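Zarumell Halls and Washrooms Programme
Progress report to the Kirkegaard Fund
Report date: 2026-07-31
Period covered: second quarter, closing at the end of June

1. Summary

The programme supports village halls, sports clubs and small community buildings with their toilets and washrooms. The grant pays for survey visits, fittings, a shared store of paper and cleaning supplies, and a small repairs budget. Work is on course in most respects. Surveys are complete, the shared store is open, and spending is slightly under the plan. The part that has slipped is the accessible toilet work at two halls, which is explained in section 4.

We are asking for one decision from the Fund, on moving money between budget lines. It is set out in section 7.

2. Surveys

All the buildings on the original list have now been surveyed, 70 in total. Each visit followed the same form: water supply, drainage, flushing, hand washing, lighting, ventilation, floor condition, access and the state of the fittings. Hall managers were sent a written copy within a fortnight and asked to correct anything we had got wrong. Most replied. The corrections were mainly to do with opening hours and who holds keys.

The common faults were small ones. Slow-filling cisterns, loose seats and worn tap washers came up again and again. Ventilation was worse than we had expected, especially in buildings where windows had been replaced and the new ones kept shut in winter. We had allowed very little for extractor fans in the first budget and this should be corrected next year.

Older buildings were not always the poorer ones. Several of the halls with the oldest plumbing were in good order because someone local had kept on top of it. The sports pavilions came out worst, mainly through heavy use on match days and long spells with no use at all.

3. Fittings and supplies

We agreed a short list of standard fittings at the start of the period so that spares can be held in one place. The list covers cistern parts, seats, taps, hand dryers and paper holders. Halls can still choose something else, but the repairs budget will only cover items on the list.

Flitel supplies the cistern parts and taps. Delivery has been reliable, apart from one order of inlet valves sent in the wrong size and exchanged the following week. Grastari supplies paper and soap. Ordering for all the halls together has brought the price down, and smaller halls which used to buy from the supermarket now collect from the shared store.
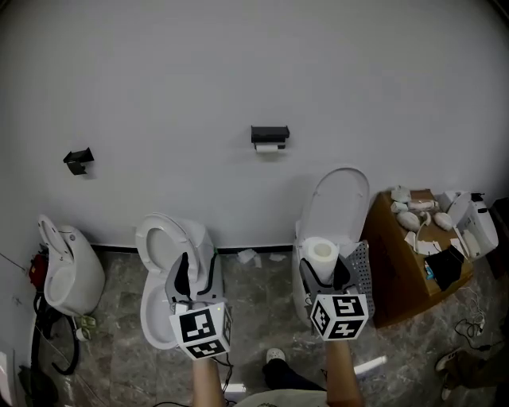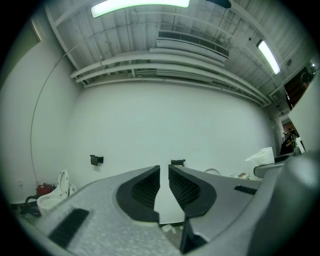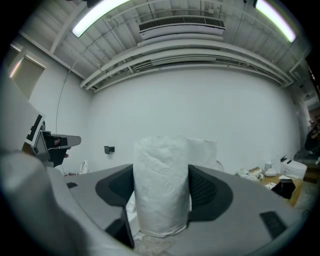
Paper use is higher than the first estimate. We had based the figure on bookings, but many halls also leave their toilets open for walkers and for users of the playing field next door, and those visits do not appear in any booking diary. The reorder level at the store has been raised to 500 rolls. There was one short gap in supply before the change, and none after it.

Choice of paper holder has caused more discussion than any other item. Some hall managers prefer an open holder which takes any roll. Others want a closed one to stop rolls being taken or dropped on wet floors. We have left both on the list and will compare the number of complaints at the end of the year.

4. Building work

Minor repairs have been carried out at every hall where the survey marked a fault as urgent. The less urgent repairs are being grouped by area so that the plumber can deal with several buildings in a day. This has cut travel costs, although it does mean that a hall at the far end of the district may wait longer for a simple job. We have told managers what dates to expect.

Full refits were planned at 7 halls. Five are finished and back in use. The remaining two both need changes to the doorway and the drain run to make an accessible toilet possible. At one, the drain was found to be shallower than the drawings showed, and the layout has had to be turned round. At the other, we are waiting for the landlord's written consent. Verbal consent was given in the spring but the contractor rightly will not start without the letter.

Both halls remain open and their existing toilets are working. We expect the first to be finished in the autumn. We cannot give a firm date for the second.

5. Training and upkeep

We ran short sessions for the people who look after the buildings day to day. They covered changing a washer, adjusting a float, clearing a blocked trap and knowing when to stop and call a plumber. Attendance was fair. The evening sessions filled up and the daytime ones did not, so the next set will be held in the evening only.

Each hall now has a one-page upkeep sheet to put up in the cleaner's cupboard. The first version was too wordy and several people said so. It has been cut down and the print made larger. The section on legionella flushing has been kept at its full length on the advice of the water hygiene contractor.

6. Risks

The main risk is cost. The plumber's day rate goes up from the start of next quarter, and the price of sanitary ware has also risen. Grouping the repairs should absorb part of this.

The second risk is the store. It depends on a room lent to us free of charge, and the loan runs only until the end of the financial year. We have asked for it to be renewed and have begun looking at other rooms in case it is not.

7. Spending and decision requested

Spending to the end of June was slightly below plan. The underspend comes from the two delayed refits and will be needed later in the year. The supplies line is over, for the reasons given in section 3, and the travel line is under.

We ask the Fund to agree that the saving on travel may be used for supplies and for extractor fans at the halls with the worst damp. No increase in the overall grant is requested.

8. Next quarter

Finish the first of the two delayed refits.
Obtain the landlord's letter for the second.
Complete the grouped repairs in the northern area.
Fit extractor fans, if the change in section 7 is agreed.
Settle where the store will be kept next year.

The full survey results and the spending table by hall are held at the programme office and can be sent on request.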